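Workshop Notebook, Textile Care and Finishing
July 16, 2024
Entered by Fadime Başaran

Purpose of entry. This entry records the second stage of the lining trials for the Heder curtains and the decisions taken at the bench. It continues the February entry, in which the original lining was judged too weak to be kept in service. Colleagues who were not present for the first stage should read that entry before handling the samples.

Condition on arrival at the bench. The curtains had been stored folded, and the folds have set. Erhan Karakaya examined the face fabric under raking light and found the pile sound along the center of each drop, with wear concentrated at the leading edges where hands have pulled the cloth. The heading tape is a later replacement, machine sewn in a thread that is too strong for the fabric it holds. Several small tears start at the needle holes. The old lining is brittle along the hem and sheds a fine brown dust when moved. It was vacuumed through a screen before any unpicking took place, and the dust was bagged and labeled.

Unpicking. Work began at the return edge of the first drop. The lining had been attached in two different ways, with a slip stitch at the sides and a running stitch across the top. The running stitch came away easily. The slip stitch did not, and Natalina Marino changed to the curved scissors after the first hand's length. Thread samples were kept from both. A third thread, pale green and waxed, was found inside the hem at the lower corner, and it matches nothing else on the object. It may belong to an earlier repair. It has been left in place for the present.

Lining samples. Three cloths were under consideration: the Stuvach cotton sateen, the Talukder plain weave, and an unbranded cotton from our own stock. All were washed before testing. The Stuvach sateen has the better drape and was preferred by everyone on first handling. It shrank more than expected, however, and the shrinkage was uneven, greater in the warp than in the weft. The Talukder cloth was stiffer when new but settled after the second wash and has since been stable. The stock cotton was set aside because there is not enough of it for both drops.

Hanging test. Strips of each cloth, 25 inches long, were stitched to scrap velvet and hung from the rail with a light weight at the lower edge. The sateen strip dropped evenly. The plain weave strip pulled slightly at one side, and on inspection the fault was in the stitching and had no connection with the cloth. The strip was resewn with a longer stitch and hung again. The second result was satisfactory.

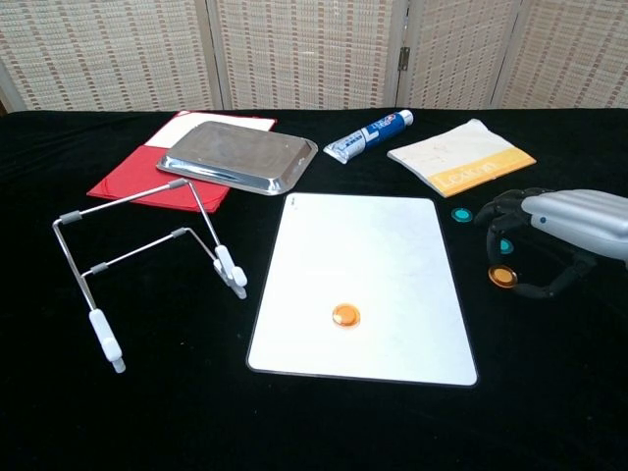

Pile direction was the subject of some discussion. Kevser Yazıcı holds that both drops should be treated as running downward, in keeping with the way they were most recently hung. My own reading of the cut edges is that one drop was turned at some point, probably when the heading was replaced, and that the two have been mismatched ever since. The difference is hard to see on the dark face fabric, and colleagues who doubt this may look at the black velvet tablecloth with the red folder lying on it: on a plain black cloth of this kind direction is judged more safely by hand than by eye. The drops were accordingly stroked in both directions at the center and at each edge, by three people separately, and the results written down before they were compared. All three agreed that the drops run opposite ways. The question of whether to correct this is not one for the bench and has been referred to Ghada Hourani.

Creasing. The set folds were treated with cool vapor from the back, with the pile unsupported at first and then over a needle board. The second method was clearly better. The principal fold relaxed but has not disappeared, and a line of crushed pile remains along it. Direct steam was not used. A note for anyone continuing this work: the cloth must be left flat until it is fully dry, and the room should be held below 70 percent relative humidity while it dries. On the first attempt the drop was lifted too soon and a new, softer crease formed beside the old one.

Thread. The Prekden cotton thread was tried in two weights. The finer one is adequate for the side seams. The heavier one cut into the test fabric when pulled by hand and should not be used anywhere on the object. A hair silk was proposed for the tears near the heading, and a small trial on scrap was neat enough to justify going on with it. The trial piece is pinned to the facing page.

Materials and cost. The sum approved for lining, thread and support fabric is $2,000, and the Talukder cloth can be bought within it. The sateen could also be covered, but without allowance for a second purchase should the first length prove faulty. On these grounds, and on the shrinkage results, the plain weave is recommended.

Outstanding matters:
Written decision on pile direction, from Ghada Hourani.
Identification of the green waxed thread. Erhan Karakaya will prepare a fiber sample.
Second wash test of the sateen, for the record only.
Replacement of the blunt needles in the bench drawer.
Support patches for the leading edges to be dyed. The first dye bath came out too brown and the recipe needs less yellow.

The drops are to remain flat and covered with tissue until the lining cloth has been received and washed.

Recent entries
Heder curtains: first examination and surface cleaning
Shrinkage records for cotton linings
Dye recipes, dark browns and blacks
Needle board: care and storage
Humidity log for the drying room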